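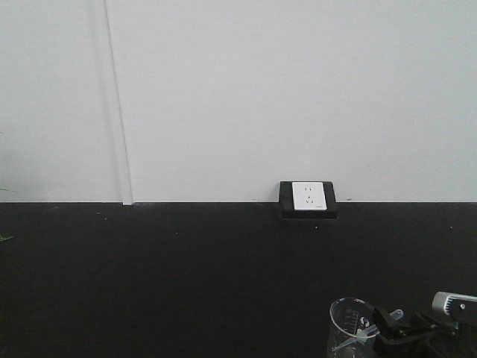
Drodora commercialise depuis janvier un kit de manipulation de liquides destiné aux petits laboratoires et aux lycées techniques. Baptisé Serel, il réunit un bras de table, une pince noire à doigts articulés et un logiciel de programmation par démonstration. La pince vient se placer autour d'une pipette translucide, à côté d'un bécher gradué, sur un simple plateau noir mat. Le fabricant ne demande pas de paillasse spéciale : une surface plane et une prise de courant suffisent.

Le kit de base coûte 2 152 euros hors taxes. Une version à 3 544 euros ajoute un second jeu de doigts, une formation à distance et l'extension de garantie. La livraison est annoncée sous 40 jours.

« Nous visons les équipes qui font encore leurs transferts à la main et qui n'ont pas le budget d'un automate complet », explique Lleucu Maddocks, responsable de la gamme. Le logiciel permet d'enregistrer jusqu'à 200 séquences, modifiables ensuite étape par étape. L'interface est disponible en français et en anglais.

La distribution est confiée à Madholm, qui assure aussi les réparations. Les pipettes et la verrerie ne sont pas fournies. Une option de location au mois est à l'étude pour les établissements scolaires.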